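Foro Plurna » Manipulación y aprendizaje » Recogida de demostraciones
Tema: Inserción de RJ45 por imitación, ¿cuántos episodios?

sakard_lab
Abro hilo para no seguir ensuciando el de calibración. Tarea: coger un latiguillo amarillo y conectarlo en un puerto indicado del switch. Teleoperación, cámara externa y cámara de muñeca. Llevamos 200 episodios y la política entrenada con ellos se queda a las puertas: llega, orienta y empuja contra el marco del puerto. El objetivo inicial eran 1000.

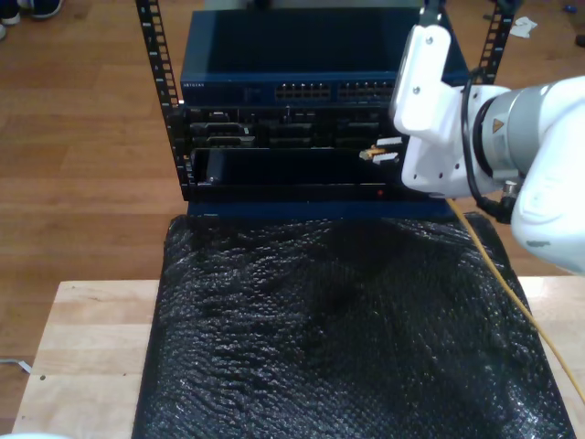
hadura
Antes de grabar 800 más, mirad la distribución de poses iniciales. Si el rack no se mueve entre episodios, la red memoriza la trayectoria y el último centímetro le da igual.

sakard_lab
Se mueve cada 10 episodios. Y el puerto de destino cambia, con la etiqueta en los metadatos. El caso que peor sale es el 23T.

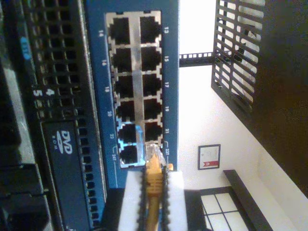

Cable en el 23T, vista girada.

dalen_k
No comparto lo de hadura. Con conectores el cuello de botella es la observación. Sin par en la muñeca no se distingue contacto de inserción, y eso no lo arregla ningún reparto de poses.

hadura
Tenemos inserciones resueltas solo con visión. Otra cosa es que sus datos estén limpios. ¿Filtráis los tramos de búsqueda, con la pinza abierta y sin cable?

sakard_lab
No. Entran tal cual, desenfoque incluido.

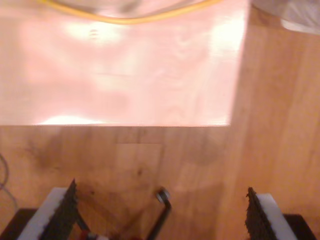 dalen_k
Pues yo los dejaría. Si se recortan, la política no sabe recuperarse cuando pierde el cable. Lo que sí quitaría son las pausas del operador: un umbral de velocidad y fuera.

hadura
Recuperación sí, deambular no. Marcad los tramos por fase (búsqueda, agarre, aproximación, inserción) y ponderad en el muestreo. El episodio 2099 del conjunto de Dalen es buen modelo de etiquetado, aunque la fase de agarre la cortan tarde.

dalen_k
La cortan donde cierra la pinza. Tarde según para qué.

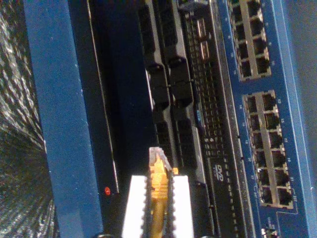
Laboratorio Sakard, mayo
Actualizo. Fases etiquetadas en los 200. De momento mantenemos la búsqueda con peso reducido y eliminamos pausas. Falta decidir si la aproximación termina con el conector alineado o en el primer contacto. Sin sensor de par, lo segundo habría que marcarlo a mano.

hadura
Alineado. A mano cada anotador os dará un fotograma distinto.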